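Storing and Rinsing White Rice

Uncooked white rice keeps well if moisture and insects are kept out. Transfer it from the bag to a container with a gasket lid and store it below eye level, away from the stove. In August, when kitchen humidity is highest, check the gasket for cracks and wipe the rim before closing.

Brown rice contains more oil and turns rancid sooner. Buy it in small amounts and refrigerate it.
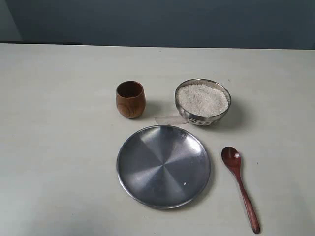
Filed under: Dry Goods

Rinse in a bowl of cold water, stirring with the fingers, and pour off the cloudy water. Repeat until it runs mostly clear – 2 changes are enough for most long-grain types, 5 for short-grain. Drain in a fine sieve before measuring the cooking water.

A steel bowl can be used for rinsing and for serving. Wooden spoons and cups should be washed by hand, dried upright and oiled when the grain looks pale. Do not soak them.

Cooked rice should be spread in a shallow layer, cooled quickly and refrigerated. Discard any that has been left out for more than 2 hours.

Su-chen Man
Updated Sep 12, 2019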